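Hilo, que vengo con la cabeza llena de cosas. Anoche el ayuntamiento de Skotmont aprobó por fin las becas de transporte para jóvenes, ¡y estuve en la sala hasta el último voto!

Para quien no lo haya seguido: a partir de junio, quien tenga entre 16 y 25 años y estudie o haga prácticas fuera del municipio podrá pedir el abono mensual. Salieron 13 votos a favor y dos en contra.

Lo que más me gustó fue el turno de palabra de los vecinos. Yu-ting Su contó que se levanta a las cinco para llegar al taller de Stelleck, con dos autobuses y un trecho a pie, y no se oía ni una mosca. Qué bien habló, de verdad.

También se leyó la carta del instituto, con 41 firmas. La concejala Aranka Sipos pidió que constara en acta entera — y consta, con todos los nombres.
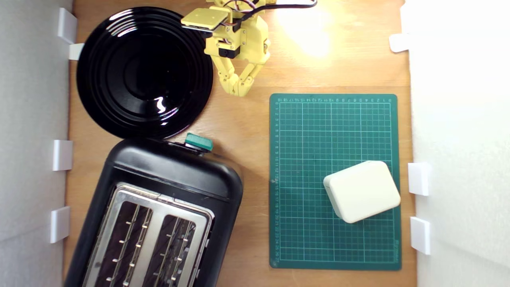
Marjan Pakzad me responde que muy bien lo del abono, pero que el último autobús desde Fang sigue saliendo a las nueve y quien tiene clase de tarde se queda tirado igual.

Y tiene razón, Marjan. Se preguntó justo por eso y el concejal Man-lok Leung se comprometió a llevar el horario a la próxima sesión. Yo pienso estar allí con la libreta.

Las solicitudes se entregan en la ventanilla de la planta baja, por la mañana. Hay que llevar el padrón y la matrícula o el convenio de prácticas. Si a alguien le falta un papel, que me escriba y lo miramos juntos.

¡Pasadlo a vuestros primos, a los del equipo, a quien sea! Mañana cuelgo el enlace al acta.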